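The apple gets moved before I've found a place to hang my jacket. I'm standing in the back half of Pristby, a company that packs fruit boxes and cut-fruit cups for offices and schools, and I'm trying to stay out of the way of Lakshmi Ramasamy, who is drinking tea with one hand and typing with the other.

"Plate, cup, plate, cup," she says. "You get used to it."

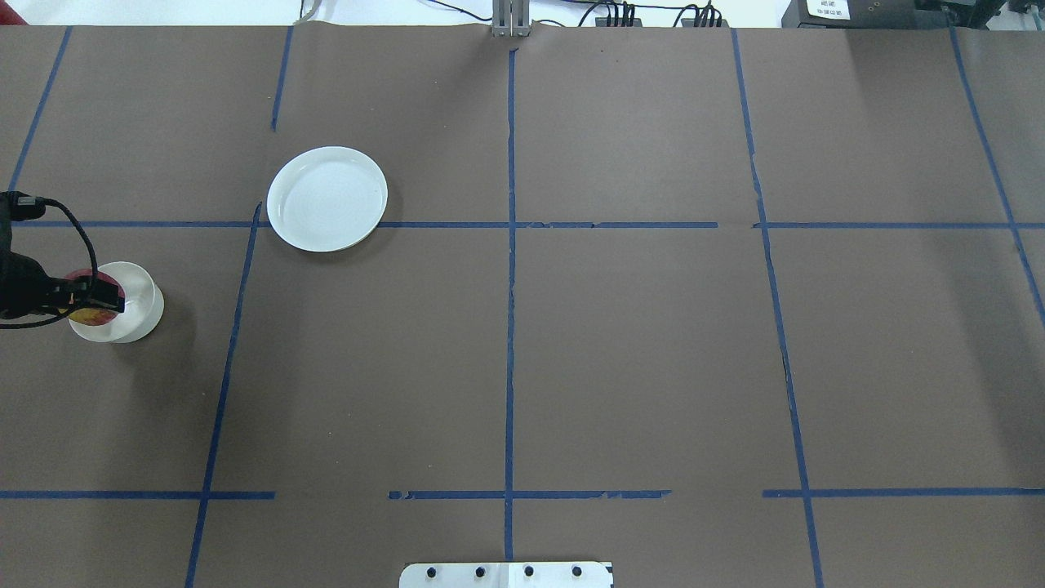
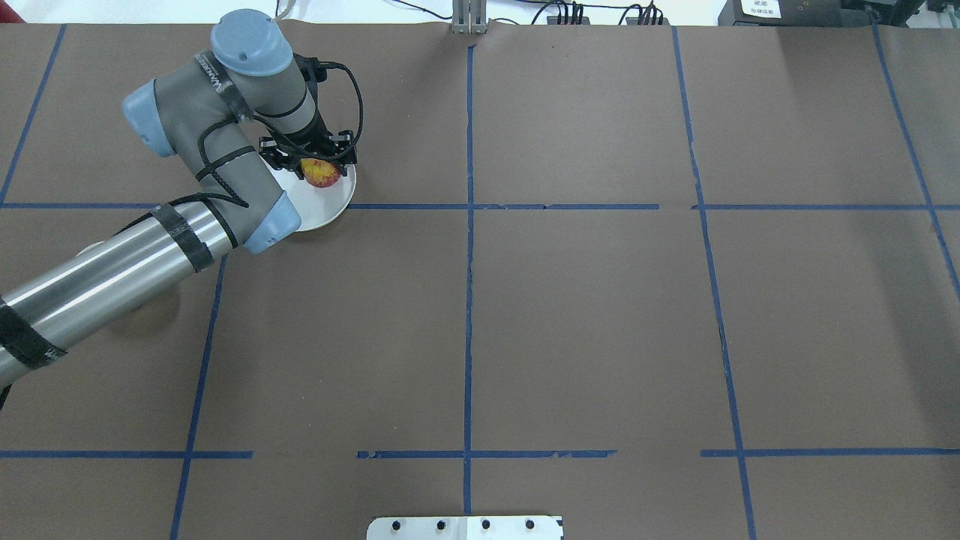

Practice at Pristby: an apple in the gripper at a white cup, top, and between the open fingers by the plate.

Lakshmi used to run the packing line. She did it for years, first on the floor and then as shift lead, and she still walks around like somebody who expects a box to fall over. Now she spends most of her day at this table with the brown paper and the blue tape. The team calls the setup Pusus. I asked three people where the name came from and got three different stories, one of them involving a cat, so let's leave it there.

What she does is teach, more or less. She picks where things go on the grid, runs the arm through the job, and writes down what she thinks of how it went. Then she changes something small and does it over. On a good day she gets through 200 tries. On a bad day she spends the morning hunting for one that's worth keeping (and eats the apples that got bruised, which she says has done wonders for her grocery bill).

I'll confess I came in expecting to feel bad for everybody. I worked a packing line myself one summer in college, melons mostly, and what I remember is my wrists. You grab, you turn, you set it down, and you do that until your hand makes the shape in your sleep. So when people tell me a machine is coming for that job I have two feelings at once, and they don't get along very well!

Cameron McIver has a few more than two. He's been on the line longer than anyone else on the morning shift, and he packs next door, close enough to hear the arm's motors when the radio's off. He took me over there at the break and handed me a hairnet.

"Ask me if I want to pick up apples till I'm sixty," he said. I asked. "No. Now ask me if I want a paycheck till I'm sixty."

The company has told the line that the first two stations will change over when the arm is ready, and that the people on them will move to cutting and quality. Cameron has heard the word "move" before. At his last employer, an outfit called Pasari, it meant moving to a warehouse 50 miles off, and he didn't go. He's careful to say Pristby has been straight with him so far. He also keeps the letter from that other place in his locker, and I don't think it's there for the stationery.

What surprised me was how much of the line has leaked into the teaching. Back in May, Lakshmi started asking packers to come over for an hour and tell her what they'd do differently. Cameron went in planning to say as little as possible and stayed through lunch. He had opinions about grip. He had opinions about which side of an apple you ought to touch, and about what happens when you set one down on its stem, and he ended up drawing on the back of a delivery slip while Lakshmi asked him to slow down.

"I know what he knows, or I thought I did," she told me. "I'd been off the floor long enough to forget the small stuff. He can feel a soft one coming. I don't have any idea how to write that down."

So is he training his replacement? I put it to him that bluntly, and he took a while with it, peeling the sticker off a pear.

"Could be," he said. "But if I don't go in there, it learns from somebody who never packed a box. Then I'm the one fixing its mess all day."

The packers now get paid extra for the teaching hours, which Cameron pushed for and Lakshmi backed. It isn't a huge amount. There's a sign-up sheet by the time clock, and when I looked, the week was full, with one name crossed out and written back in.

There are people who want no part of it. A woman on the second station told me she'd rather learn the cutting machines now and be gone from apples before the apples are gone from her. Another packer thinks the whole thing will stall the minute somebody hands it a bunch of grapes. He may be right about grapes. Lakshmi made a face when I brought them up and said they were on the list, well down the list, under plums.

Over her table there's a nickname going around, too. The packers call the arm Rai, and they talk about it the way you'd talk about a new hire. Rai's slow today. Rai needs a break. Cameron won't use the name. He calls it "the arm," and when his hour came up that afternoon he washed his hands, pulled a stool over to the brown paper and asked Lakshmi which apple they were on.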